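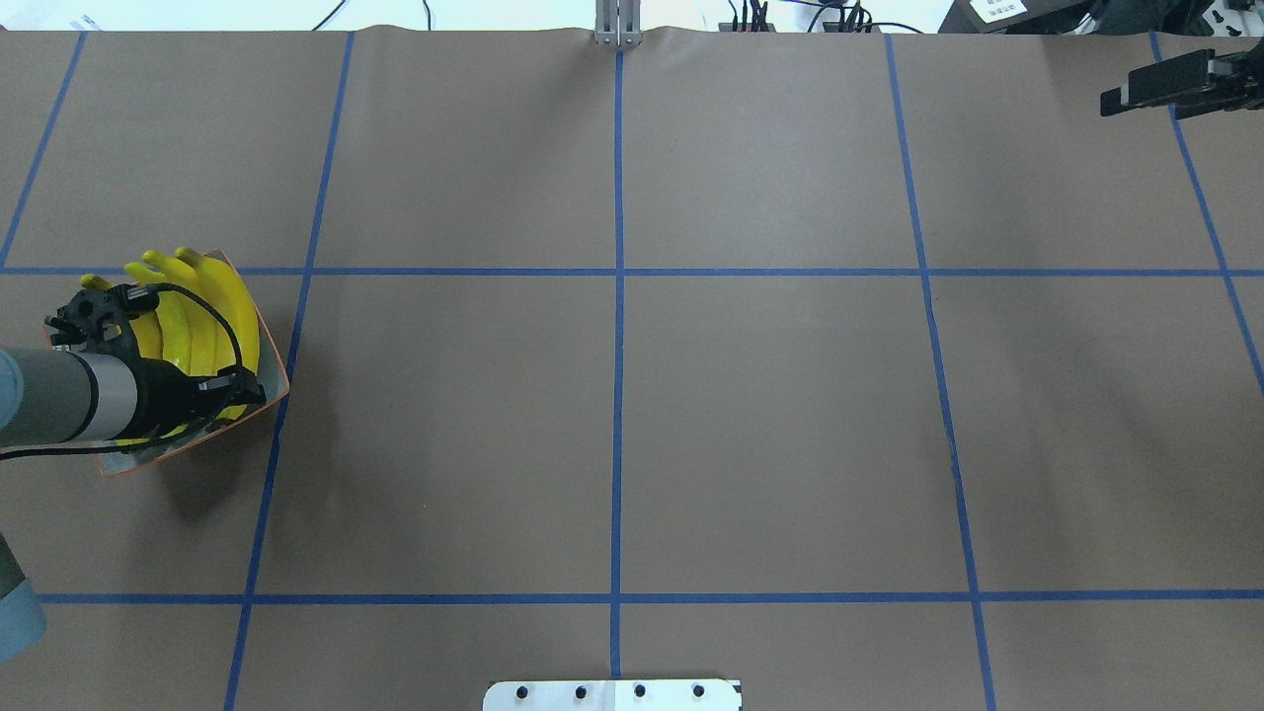
Bananas on the orange-rimmed tray, blue tape grid underneath.

Teaching Day FAQ, Skirkcombe workshop

Do I need to know how to code?
Nope! You move the arms by remote control and the software records every motion you make. Tremix learns from those recordings.

How many demos make a good set?
We aim for 144 per task. Our first fruit set had 108 and we could already see it getting the idea, so exciting!

Why the blue tape?
We start the plate in a different cell each time, so the robot sees lots of layouts.
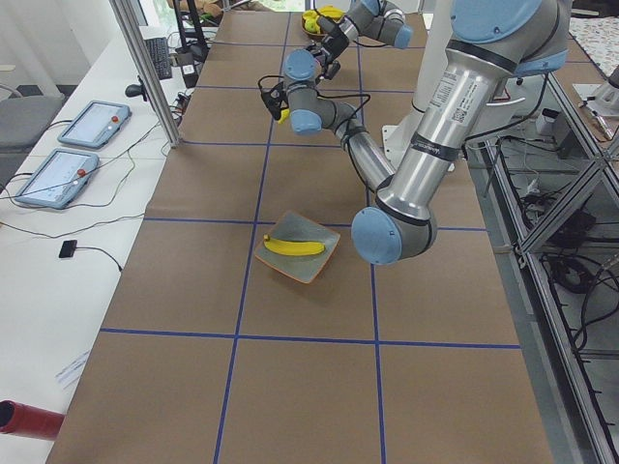

What if I drop something?
Keep going, or ask Sibusiso Van Wyk to restart the take.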